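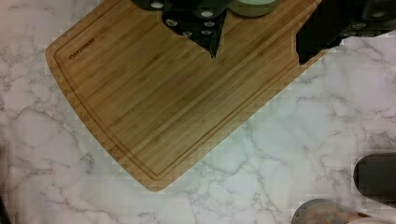 Noviembre, las once y media de la noche

Hoy he cumplido catorce meses en esta ciudad y he escrito casi todo el día, pero en alemán, para el trabajo, y por eso ahora quiero escribir en español aunque estoy cansada. Marisol me dijo que un diario no tiene que ser correcto. Yo prefiero que sea correcto. Tengo el diccionario al lado.

Por la mañana fui a la clase de canto. Somos pocos cuando llueve. El coro prepara para diciembre una pieza muy larga, y yo estoy en las contraltos, entre Lesia Kostiuk y una señora que siempre llega con el abrigo puesto y no se lo quita. En el compás 43 entramos demasiado pronto, como la semana pasada. El director, Vinzenz Fuchs, no se enfada nunca. Levanta la mano, espera, y dice el número del compás otra vez. Me da más vergüenza que si gritara.

Después del ensayo Lesia me acompañó hasta el puente. Hablamos de las vocales. Ella dice que en su idioma la «o» se queda quieta, y que en el mío (ella piensa que el alemán de Suiza es un solo idioma, y no la corregí) la «o» camina. Me gustó mucho esta idea. En español tengo que cantar la «o» quieta también, y me cuesta, sobre todo en las notas bajas.

A mediodía llamó mi tía Gertraud Stöckli. Me preguntó si vuelvo para Navidad y le contesté que todavía no lo sé, lo cual es verdad solamente a medias. El billete cuesta 126 euros si lo compro esta semana. No es el dinero. Si voy, pierdo el concierto, y si no voy, ella va a estar sola con mi primo, que no habla durante la cena. Le prometí una respuesta antes del domingo, no, antes de fin de mes. Tengo que cumplirlo.

Por la tarde, el trabajo. Traduje más de 2000 palabras del catálogo de Grindstead, todo sobre bisagras. Hay una palabra, «holgura», que ahora conozco muy bien. Xiuying Liao revisó mis primeras páginas y me devolvió pocas correcciones, casi todas de comas. Pongo las comas como en alemán y no me doy cuenta. Me escribió al final «muy bien, sigue», y leí estas tres palabras varias veces.

He practicado el compás difícil en voz baja, sentada en la cama, por los vecinos. En voz baja me sale. Cuando canto fuerte, respiro donde no debo. Mañana voy a marcar las respiraciones con lápiz, como hace Lesia, y voy a pedirle que me escuche antes del ensayo.

Falta comprar: sellos, un lápiz blando, pilas para el metrónomo. Llamar al dentista por la mañana, antes de las diez.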